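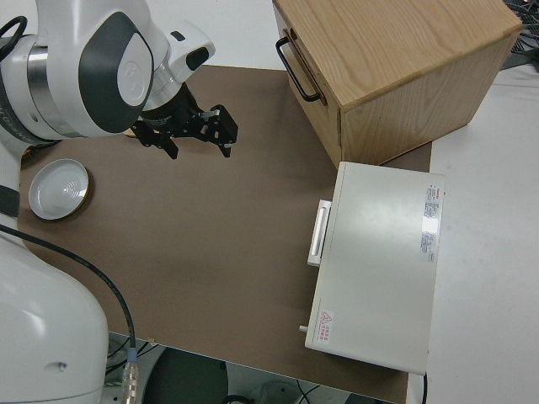 Work on the Stolham cell in September was held up by a gripper fault that stopped the drawer task for 9 working days. The fault first showed on a Wednesday, during an unattended run of the pull sequence. The arm closed on the handle, the controller reported a good grasp, and the fingers then opened partway through the pull with no open command in the log. The drawer task uses the oak-grained cabinet with the black U-shaped handle, and the test object for the second task, the white box with the pull handle on its left side, stays on the same brown surface so that both can be run without a change of layout. No one was inside the marked area and nothing was damaged.

**Cause**

The gripper lost supply voltage for short periods when the wrist turned near the end of its range. Makemia inspected the arm at our request and found a worn conductor in the cable at the wrist. On a power dip the gripper restarts and opens its fingers, which is its default setting. The controller kept the last grasp status it had received and went on with the motion.

We reviewed the logs for all 3480 cycles run since installation and found 19 with the same voltage pattern. In 2 of these the fingers opened under load. The remaining dips fell between grasps and had no visible effect.

**Actions taken**

- Wrist cable replaced and rerouted with more slack.
- Gripper restart behavior changed from open to hold position.
- Grasp status now expires if it is not refreshed. The arm stops when it expires.
- Unattended runs suspended at Stolham.

**Still open**

The Rukthorpe cell has the same cable routing and has not been inspected. It is limited to reduced speed until that is done. The stop on expired status has been tested with the supply cut by hand, but not yet with a short dip like the ones in the logs. Arriaga is building a switch box for that test.

The drawer milestone moves to October. We are not asking for added funds. The cable and the Makemia visit were paid from the maintenance line.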